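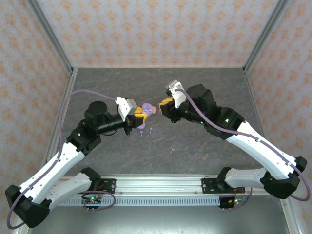 The Vokum brickworks opens its gates to visitors in June, and I went along on the morning tour. It is a short walk uphill from the station at Gindereck, past the allotments and then along the works fence. There is a car park but it was full by 10 a.m. and people were leaving cars on the verge.

Entry was free. We signed in at the weighbridge hut, were given hard hats and went off with our guide, Prakash D'Souza, who started us at the clay pit. The clay there comes out in two colours, a grey one from lower down and a yellowish one nearer the top, and they are blended before anything else is done. It had rained overnight and the path was slippery, so we looked from the rail and didn't go down.

After the pit came the grinding shed, which was too loud for talking. Then the making floor, where ordinary bricks are pushed out in a long column and cut with wires. Specials are still thrown into sanded moulds by hand. I watched an arch brick being made and it took less time than I expected.

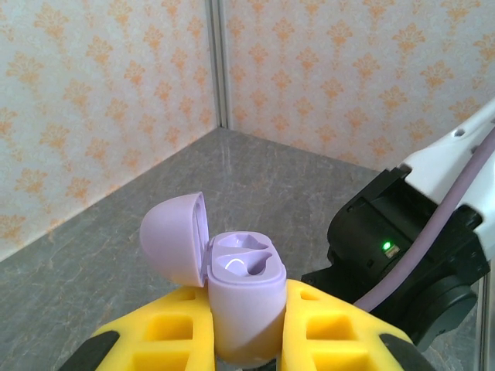 **How long does a brick spend at the works before it is sold?**

Three weeks or so for a standard one, most of it in the drying sheds. Thick specials are left longer, as they crack if they go to the kiln damp in the middle.

The drying sheds were my favourite part – warm, dim and smelling of wet earth. Each rack has a chalk board with the date it was filled. Some 65 racks were in use, according to the sheet by the door. 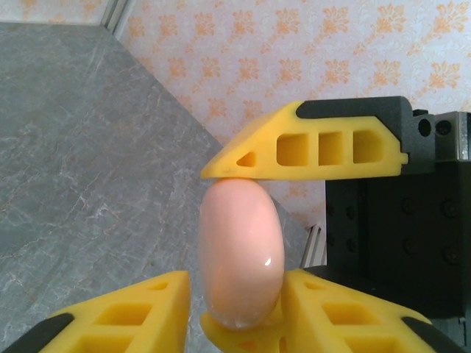
## The kiln and the yard

The old kiln is called the Bundelard, after the family that built it. It has 8 chambers and only 5 are fired now. We were allowed into a cold one. The roof is low and the walls have a brown glaze from years of salt and ash. Mind your head at the doorway.

The yard is where the seconds are sold. I bought a few for edging a path, and wished I had brought a trolley. Tea and rolls were at the Kettle, the works canteen, which takes cash only. The queue was slow but the bacon was good.

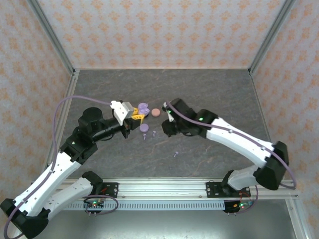
Aishwarya Rajan thought the afternoon tour was the better one, as the yard is quieter by then and there is time to ask about lime mortar. She also said the seconds are sorted by colour after lunch, so matching an old wall is easier.

Stout shoes are needed. The tour took just under two hours, and the path back to the station is not lit.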